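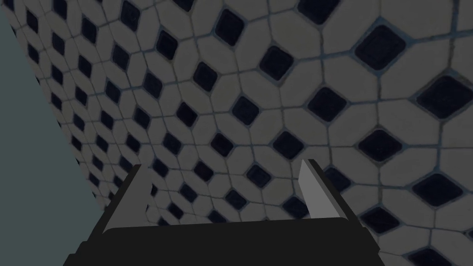
Student Project Profile: The Floor Navigation Team

Second-year students in the robotics course at Custthorpe have spent the past term teaching a simulated arm to find its way around a virtual room. The project is named Bastgate, after the street where the course first met, and it is carried out almost entirely in software. The Office of Student Programs spoke with the team's student lead and with the course instructor in December. At the request of the department, participants are identified by role.

The instructor explained that the course had previously asked students to begin with a physical arm. "We had one arm and 34 students," the instructor said. "Most of the class spent most of the hour waiting. In simulation every student has a robot on the screen from the first session, and a mistake costs a restart."

The view from the gripper has been central to the work. Students write programs that take in what a camera at the wrist would see, including the two fingers and whatever lies beyond them, and must judge from that how the arm is placed in the room. The current room has a floor of pale octagonal tiles with small dark squares set at the corners.

According to the student lead, the floor was selected after considerable discussion. "The first room had a plain gray floor, and the program had very little to hold on to," the lead said. "A repeating pattern gives you plenty of corners to detect. The trouble is that one dark tile looks a great deal like the next. Our early version would lock on to the wrong one and be a full tile off without any sign that something had gone wrong."

The team responded by having the program follow several dark tiles together and compare their spacing as the view tilts. At steep angles the far tiles crowd together, and the group decided to give them less weight. The lead described this as the longest single piece of work in the term. It was tested over 836 simulated runs, each starting from a different arm position.

Asked about results, the lead was measured. "It is better near the middle of the room than it is by the wall. We have 400 runs set aside that the program was never tuned on, and those are the ones we report to the class. I would like the numbers near the wall to improve before we present."

The gripper is not required to pick anything up at this stage. The instructor said that grasping will be introduced next term, once each group can show that its position estimates hold steady. "Students are eager to close the fingers on something," the instructor said. "I ask them to show me first that they know where the fingers are."

Work is reviewed every two weeks. Each group submits its code, a short written report, and a log of failed runs with a probable cause for each. The instructor reads the failure log first and assigns a larger share of the grade to it than to the success rate.

The student lead intends to remain with Bastgate next term and will help new members set up the software. The group meets in the Michalski Room at 4 p.m., and students from other courses may attend with the permission of the instructor.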